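Furkik (software)

Furkik is a software package for recording, replaying and learning manipulation tasks with two-fingered grippers. It covers data capture from a hand-held gripper, time alignment of the recorded streams, training of a control policy and execution of that policy on a robot arm. It was first written at the Hulska workshop by a small group led by the engineer Ilona Csonka, and is now maintained by Brandão, a contract automation firm that uses it in its own projects.

The package is often described by its supporters as a general tool for teaching robots by demonstration. The published evidence for that claim is thin. Most of the results its developers report come from a handful of tabletop tasks, and independent use outside the two founding groups has been limited.

Background

Furkik grew out of an earlier set of scripts called Bostalus, which did little more than store video with a record of how far the gripper was open. Bostalus had no fixed file format, and recordings made with one release could not always be read by the next. Csonka's group rewrote the storage layer first and the rest followed over several releases. Some Bostalus code survives in the calibration module, where it is still a regular source of complaints.

Design

The software is split into four parts: a recorder, an aligner, a trainer and a runtime. The recorder takes in camera images, finger opening and an estimate of where the gripper is in space. The aligner puts these on a common clock. It assumes that the delay between camera and gripper stays constant through a recording, an assumption that the manual states in a footnote and does not defend.

The trainer produces a policy that takes recent images as its input and gives out a short run of future gripper positions. The runtime sends these to the arm, throws away the ones that arrive too late and asks for more. There is no separate planner. If the arm's path would bring it into contact with a table or a shelf, the only thing to prevent this is a crude limit box set by hand before the run.

Perception of transparent objects

Clear and tinted plastic has become the standard hard case for the package. Depth sensors tend to read straight through such material or return nothing, so Furkik relies on colour images alone. Its authors argue that the policy learns to use highlights, rims and hinge lines in place of measured depth.

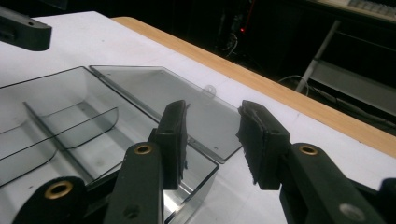

This may be so, but the argument is hard to test with what has been released. A policy can appear to follow the rim of a box when it has merely learnt where boxes were usually put down. The release notes for the hinged-box task give 300 demonstrations and mention no change of table, lighting or box between training and trial. An open lid lying flat on a white surface is also close to the worst thing one could ask a colour camera to find, and failures of this type are grouped in the notes under "other".

Csonka has answered that varied backgrounds were planned from the start and dropped for lack of time. "We measured what we could afford to measure," she wrote on the project's mailing list. Later releases added a tool that swaps backgrounds artificially. Whether it helps with see-through objects is doubtful, as the background seen through the plastic has to change too, and the tool leaves that part of the image alone.

Reported performance

The figure most often quoted for Furkik is 861 successful runs out of 1,000. It covers all tasks together, easy and hard, and the developers have not published a breakdown. Success is judged by the operator at the end of the run. A box that was closed on the second or third attempt counts the same as one closed on the first, and runs stopped by hand in the opening seconds are left out of the total.

Brandão's own guide is more careful than its sales pages. It advises fresh demonstrations whenever the finger pads are replaced, and warns that a policy trained on one gripper should not be expected to work on another, even of the same pattern.

Tooling

The part of the package with the best reputation is the least ambitious. The viewer, which plays back a recording with the finger opening drawn beneath it, is used by people who have no interest in the trainer. It opens large files quickly and marks dropped images clearly. Version 9 added side-by-side playback and a search by gripper state, so that every closing of the fingers in a set can be found at once.

The export function is weaker. It writes a format that only Furkik reads in full, and the converter supplied for other programs discards the calibration data without a warning. A fix has been listed as planned since version 7.

See also

Bostalus
Imitation learning
Robot gripper
Visual servoing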